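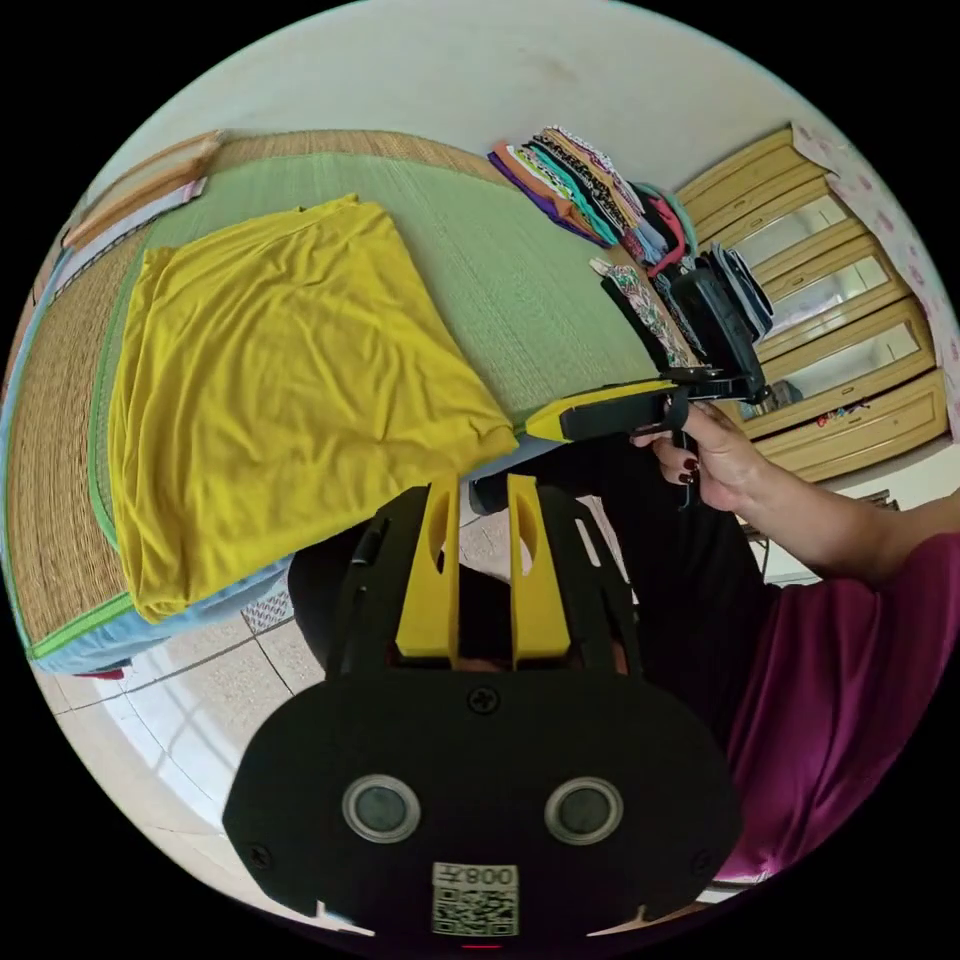
The yellow shirt, on the green mat.

Faizal Lubis was leaving for Hollport in April, and his mother was folding. She smoothed the yellow shirt with her palm, but the wrinkles stayed.

"You wore this one at the harbour," she said.

"I was 8 kilos lighter then, Mama."

"In Hollport you will walk more."

He wanted to take only two bags. She did not answer him.

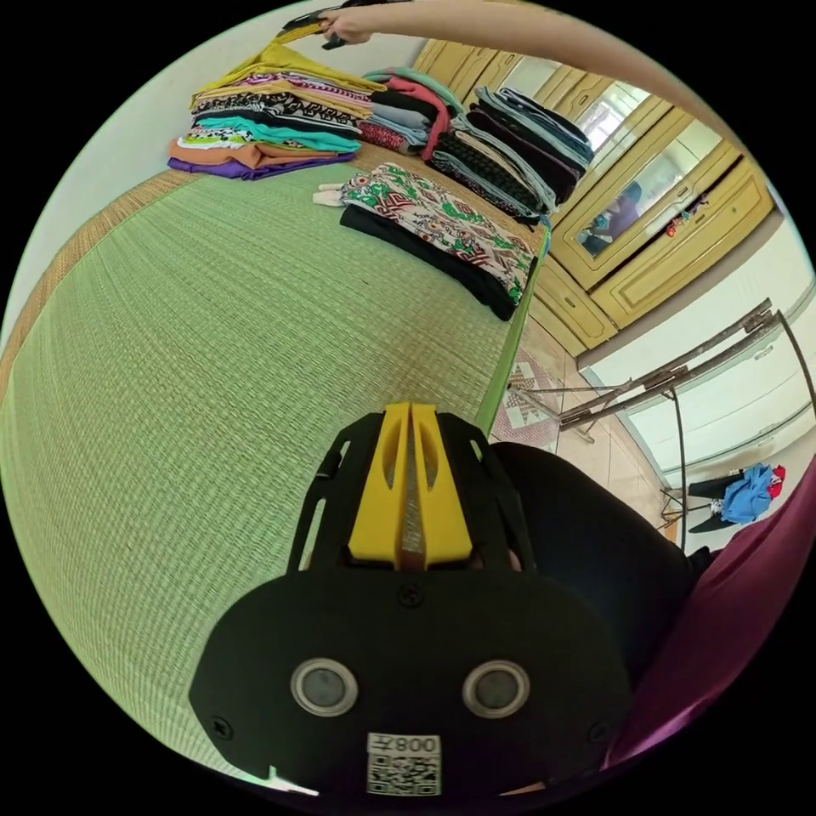 When the black clothes were finished she asked if it was cold there at night. He said that he did not know. She went to look for his thick socks.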